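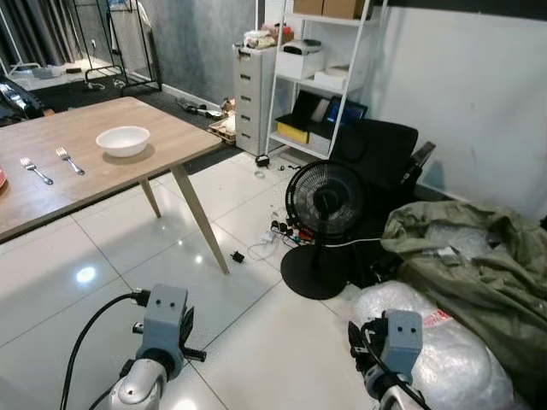 Dining table, white bowl and two forks. Filing cabinet and shelving at the back.

Room 211, Hisholm building: dining table and storage wall

Gallery page 14 of the Nillon furniture survey. The survey records tables and storage units in shared rooms, with notes on surface, legs and floor contact. Entries are listed by room number. Larger files are available on request from the Dadia office, quoting the room and page number.

The table has a light oak-grain top on tapered legs in a pale beige tone. It is listed in the register as type Au, a four-place model. Purchase price and supplier are held in the main register and are not repeated on this page.

The floor is large white glossy tile with thin grey grout lines. Farther back the tile gives way to a dark grey mat. Tables on glossy tile are to be fitted with felt pads at each foot. Pads are checked in September and replaced if worn through.

Storage along the back of the room consists of a tall white filing cabinet with five drawers and a white metal shelving unit with open shelves. The printer is kept on the middle shelf, with cardboard boxes on the top shelf. The limit set for the top of any filing cabinet in the building is light goods only – paper stock goes on the shelving. A black metal clothing rack stands in front of the grey curtains.
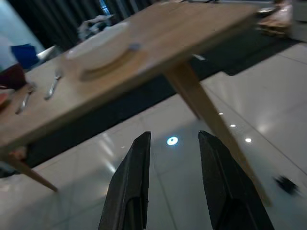
Table from a low angle, with the thin front edge and two splayed legs. White plate on a round brown wooden base, fork to the left.

The legs splay outward and narrow toward the foot. For tables of this pattern the survey measures clearance at floor level as well as at the top, and the larger figure is used on the room plan. A free strip of 300 mm is kept between the foot and any fixed storage.

Round wooden bases are entered under tableware. Forks and other flatware are not itemized.

Next page: Room 211, window side. Previous page: Hisholm corridor, coat storage.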